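Wenora Facilities Desk
Ticket 200
Opened: March 30, 2001
Location: Umgate building, second floor, Kim room
Category: electrical / outlets and strips
Priority: normal (was low, bumped it)
Subject: power strip on white table cuts out, then comes back by itself

ORIGINAL REPORT

Power strip on the white table in the Kim room keeps dropping out. Everything on it goes off for a second or two and comes back. Sometimes stays off till you wiggle something. Lost a half-written order form twice this week on the PC and the Grultel desk fan does a sort of hiccup. Lights in the room do NOT flicker when it happens. Tried turning everything off and on. Can somebody come look or just swap it?

FIRST REPLY, DESK

Got it. Couple questions before I walk over there.

What's plugged in when it happens, all of it pls, incl. chargers.
Does it happen with nobody touching the table?
Is the strip plugged straight into the wall or into another strip?

REPORTER ANSWERED

PC, monitor, fan, phone charger. Kettle now and then but not lately. Happens mostly when somebody leans on the table or slides a chair in. Straight into the wall I think. Cord goes off the side and I haven't crawled under.

DESK NOTES — VISIT 1

Room was free so went up before lunch. Shut PC down properly first, then unplugged everything from the strip.

Wall outlet first. Meter says 113 volts, bit low but it's been that on this floor for ages, and the room next door reads the same. Left meter on it while I shoved the table with my hip. No change at all. Plugged the vacuum in direct, ran it, fine. Breaker in the hall panel not warm, not tripped, label still says "copy rm" which is wrong, separate ticket for that.

Wall plug was in all the way. Outlet grips OK.

So wall is good. Problem is somewhere between the wall plug and whatever's plugged into the strip.

Moved on to the cord. Ran it through my fingers from wall end to strip. No nicks, no flat spots, no chair damage that I could feel. Was half expecting a chair leg.

Asked about the kettle. It's the 1250 watt one from the kitchenette. Told them no kettle on that strip, it goes back in the kitchenette. Don't think its our cause tho, faults happen with just the fan running. Also the drop-outs come back without anyone pressing anything, so doesn't sound like an overload cutout to me.

DESK NOTES — VISIT 2

Cleared stuff off and set the strip out on top of the table.
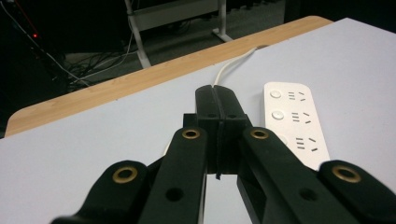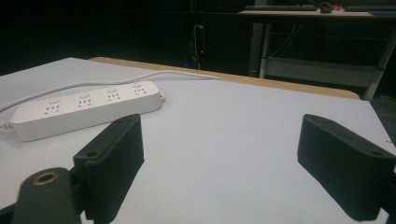
Fault is load side, I'm now pretty sure. Wall outlet and breaker are out of it, and swapping the PC cord for a known good one changed nothing. Look at the outlets on the strip in the second one — the hole clusters are that multi-standard layout, made to take several plug shapes. Flat blade plugs from our PC cords sit in there but they don't get held very hard. Pushed the fan plug sideways with one finger, fan stopped. Let go, fan started. Did the same at the other positions, same thing on two of them, the other two a bit better but I wouldn't trust them either. That matches "when somebody leans on the table" nicely, the cords hang over the side and get tugged.

Also checked cord ends at the strip itself. Bent each one gently with the meter on. Steady. So not a broken wire where it goes in, at least not today.

Did not open the strip. We don't open strips.

WHAT I TRIED, IN ORDER, SO NEXT PERSON DOESN'T REPEAT IT

Wall outlet, meter, table shoved: OK
Wall outlet, vacuum running: OK
Breaker: OK
Strip cord, by hand: OK
Strip cord ends, bent w/ meter on: OK
PC cord swapped: no change
Fan alone on strip, nothing touched, left it going through lunch: no drop-outs
Fan alone, plug nudged: drops out every time
Fan direct in wall, plug nudged: keeps running
Monitor alone on strip, cord tugged from below: drops out
Charger: too light to tell, light on it blinks so probably same

REPORTER

Thanks for coming up. So is it broken or is it the wrong kind? We didn't buy it, it was in the room when we moved over from the first floor in November. Can I keep using it till a new one shows up? I have a form due.

DESK

Bit of both I guess. Contacts may be tired, but that style was never going to be great with our plugs. Please don't keep using it. Loose contact gets hot if you hang enough on it. PC and monitor straight into the wall for now, there's a pair of outlets behind the door side of the table. Fan can wait, or borrow the battery one off the front desk.

I put a tag on the strip and took it down with me so it doesnt wander back.

REPORTER

PC and monitor on the wall now. Monitor cord only just reaches, had to slide the table over a bit. No drop-outs since. Finished the form!!

Table is now in the way of the cabinet door, fyi. Can live with it for a few days.

DESK — REPLACEMENT

Stores has two kinds.

a) short one, regular grounded outlets, no switch
b) longer one with switch and a cutout, right-angle plug

Going with b. Switch end should face the window so nobody knocks it with a bag. Want it off the table top this time, screwed to the underside or at least strapped to the leg, then tugging on a cord pulls against the strap and the plugs stay put.

Problem — the table top. Reporter says no screws, table belongs to the Kim room set and has to go back as it came. Fair. Pale top with that tan wood-colored edging, any hole would show if I came through. So, straps. Or adhesive clips on the underside, the 50 cent ones, we have a drawer full.

Cord run: wall, down, along the back, up the leg. Tie at the bottom of the leg and again near the top. Leave slack at the wall end so the table can be moved without yanking.

DESK — STORES

Stores says b is out. Reordered via Wenora main. Told a week. Asked Umgate front office if they had one spare, they have the same multi-hole type as the one I took away, so no thanks. Asked them to tell me where theirs is plugged in. Will check it when I'm next over.

Reporter OK to wait.

DESK — INSTALL

Part in. Went up.

Strip b strapped to the back leg, outlets facing out. Clips along the underside for the cord. One clip fell off right away, dust, wiped it with alcohol and put up another one, that held. PC, monitor, fan, charger all in. Table back where it was so the cabinet opens again.

Tests:
Shoved table, nothing dropped.
Tugged each cord from below, nothing dropped.
Nudged each plug, nothing dropped.
Fan on high with PC booting, fine.
Switch off / on, everything comes back. PC wants a date set, thats its own battery I think, not this ticket.

Meter at the strip same as at the wall.

Reporter asked if the kettle's allowed now that the strip is new. No. Kitchenette.

REPORTER

All good so far. One thing, the switch has a little orange light and it's right at knee level, kind of bright when the room's dark for slides. Can I put tape over it?

DESK

Tape's fine, on the light only, not over the switch. Use the cloth stuff.

Leaving this open till end of next week in case it comes back. If it does drop out again write down what was plugged in and whether anybody was leaning on the table, and don't move anything till I've seen it.

Still to do from this one:
— hall panel label, "copy rm" is wrong, new ticket
— Umgate front office strip, same type, look at it
— old strip: tag on, in the bin under my bench, goes out with the next electrical scrap pickup, do NOT put back on the shelf
— order more of b, min two
— ask whether the Kim room PC clock battery is ours or the Grultel service contract's

REPORTER

No drop-outs this week. Tape works. Fan is making a clicking noise on low but it did that before, I just never wrote it in. Different ticket?

DESK

Yes pls, different ticket. Put Grultel in the subject line so it gets to the right queue.

Status: resolved, pending close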